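Search this forum Advanced search Go

Kitchen table pick-and-place at Uviveo – is anyone else unconvinced?

gluepot_63
I've kept quiet about the arm at the Uviveo workshop since it went up in March, but the next round of bench space gets decided soon and I'd like to hear from people who have built one of these before we hand over a whole corner for good.

Quick background for those not in Ilardale. It's a white arm with a two-finger gripper and a camera on the wrist. Control board is the Sandoval one, software is Poreo, and the brackets and the cable clips were made in the workshop. It works over a white table with play food and toy kitchen bits on it. The plan, as put to members, was "tidy a kitchen table without help". What we have so far is a thing that tidies some of a kitchen table if you stand next to it.

I did two evenings on it. My main gripe is the soft stuff. Somebody decided a plush ketchup bottle would make a good test because it's forgiving, so I spent most of the first evening with the wrist camera up on the screen and the fingers either side of the label.
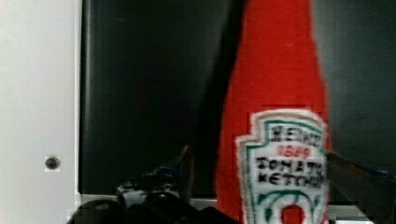
The trouble with forgiving is that it hides everything. Come in crooked on a soft toy and the toy bends to suit you, so the log says the approach was fine. Then you try the same move on something hard and it skates off across the table. We were told the soft objects would teach us about grip. I think they taught us to be sloppy, and I would like to know whether anybody has evidence the other way.

As for the numbers, the log has almost 300 tries in it, which gets quoted a lot. It doesn't say how many were the same object in the same spot. I went through a page of it and it looked like plenty.

benchdog
You are being a bit hard on it. Soft objects first is perfectly normal. You don't want to find out your closing force is wrong on something that can crack a finger. We did the same on ours with old socks and it saved us a good deal of printing.

That said I'd agree about the log. "Tries" is a useless word without the layout written beside it.

tinsnips
What are you using for closing force, the Sandoval's own limit or something in Poreo? If both are on they fight each other. Mine used to close, back off and close again, and I blamed the fingers for weeks.

gluepot_63
Both were on. I turned the Poreo one off on the second evening and it was calmer. I'm not going to claim that fixed it, I only had an hour or so left.

@benchdog fair enough on the breakages. My point is that we never moved on from the soft stuff, and people were already talking about open evenings.

halfwatt
I've done more hours on this arm than anybody in the thread so I'll stick up for it, with reservations. My list of what really holds it back, worst first:

1. The cable. It comes off the back of the camera housing in a big loop and runs down the side of the arm. From above it hides part of the table, and it moves whenever the arm does, so the overhead camera gets a different view of the same strawberry depending on where the elbow is. I would sort this before touching anything else.

2. The arm blocks its own view. Obvious, I know, but look at how much of the middle it covers when it's reaching in. The plate is half behind the housing and the wide black band of the near finger takes out a fair piece of table as well. Poreo is happy to guess what's under there, and I wish it wouldn't.
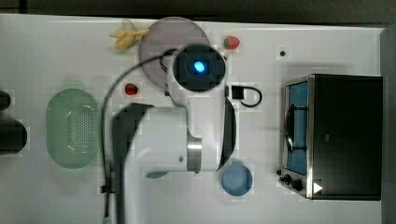 3. The plate. See-through smoky grey on a white table. The overhead camera finds the rim on a good day and loses it on a bad one. I'd swap it for something solid and nobody will let me because "real kitchens have glass".

4. The toaster oven. It's a big black block down one side, and every path near it has to be slow. The arm treats it as a wall, fine, but it also treats the shadow beside it as something to worry about.

5. Us. Everyone puts things back a bit differently and then compares results as if they hadn't.

None of that says the arm is a bad idea. It says we rushed the boring half.

gluepot_63
Number 5 is my whole argument, thank you. Still not sold on the arm though. You've listed five problems and four of them are the table.

halfwatt
Yes, and the table is cheap to change! That's good news.

mossbank
Lurker from another workshop. Why not drop the kitchen idea and give it blocks? Plain blocks on a plain board, get that solid, then bring in the colander and the rest. The kitchen set looks nice for visitors but you're asking it to deal with thin rims, handles, holes and see-through plastic all at once.

benchdog
Because blocks tell you about blocks. I've seen a block-stacking arm run all afternoon and then fail on a spoon. If the aim is kitchen things, use kitchen things, just fewer of them.

tinsnips
Agree with mossbank on this one. Start dull. You can't tell which part is failing when everything is awkward in its own way. Even the slotted spatula on its own would give me a headache: do you grab the handle or the flat bit, and what happens to the pan it's lying across?

halfwatt
Middle way then. Park the arm clear of the table, take one overhead shot with nothing in the way, and make that the starting layout. Every run starts from it or the run doesn't go in the log. The colander, mug, orange slice and the pans down the left all stay in, the ketchup stays out. The holes in the table top are handy too, you can line things up against them without drawing on the surface.

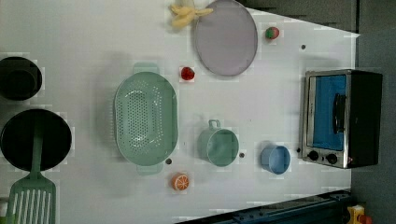
gluepot_63, 9.40pm
OK, I could live with that. What I'd want on paper before the bench vote:

- one fixed layout, checked by eye against the overhead shot before each run
- 30 runs from that layout, failures written down in full, including the ones where somebody "helped"
- the mug and the little blue one scored separately. I don't trust anything that lumps the two together
- cable rerouted first, or the runs don't count

If it can clear that table without a hand on it more often than not, I'll stop moaning and vote for the corner. I don't expect it will.

benchdog
"More often than not" is a low bar for you.

gluepot_63
I've seen it with the plush.

tinsnips
One more for the list: write down which limit is on, Sandoval or Poreo. Otherwise someone will turn the other one back on halfway through and you'll be arguing about it until summer.

mossbank
Still say blocks. But I'd be interested in the results either way, even the bad ones. People only ever post the good runs.

halfwatt
Cable first. I've got some flat ribbon and a few spare clips, and I'll try it along the underside of the arm. It might foul the elbow, in which case it goes back where it was and gluepot can say he told us so.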